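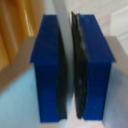

Rindosden Chapel and Kincaid Hall, annual building safety check. Inspected by Kalkidan Gudeta, 10/12/2004. Both buildings were open and the heat was off. Items are marked OK, FIX or WATCH. Door pairs were checked for a straight, narrow vertical gap between the leaves, and for edge rubber still attached along the length. A slight outward bulge in the rubber is acceptable. Tears and missing ends are not.

CHAPEL

1. Main doors, gap and edge rubber: FIX. Gap widens toward the floor. Rubber torn at the bottom of the left leaf.

2. Main doors, closers (Dreltik): OK. Both latch from half open.

3. Side exit by the vestry: FIX. Hymnal cart parked in front of it again. Also noted in September.

4. Exit signs: OK, except choir stair. Bulb out, replaced during visit.

5. Extinguishers (Lustell): WATCH. Gauges in the green. Tag on the organ loft unit cannot be read.

6. Candle stands: OK. Sand trays filled, stands clear of the curtain.

7. Pews: FIX. Row 8, aisle side, loose at the floor bracket. Do not seat people there until bolted.

8. Balcony rail: OK. No movement when pushed by hand.

HALL

9. Floor area 1,984 square feet per the plan on file. Occupancy card posted by the kitchen door: OK.

10. Folding tables: FIX. 5 have bent leg locks. Tagged and stacked behind the stage. Discard or repair before the harvest supper.

11. Kitchen range hood: WATCH. Filters greasy but in place. No cleaning record found.

12. Portable heaters: FIX. One on an extension cord in the nursery. Unplugged. Cord removed.

13. Outside steps: WATCH. Nosing chipped on the second step from the top. Paint edge before winter.

COST

Estimate for items 1, 7 and 10 is under $3,000. Quote for the door work to follow. Recheck all FIX items before the heat is turned on.

K. Gudeta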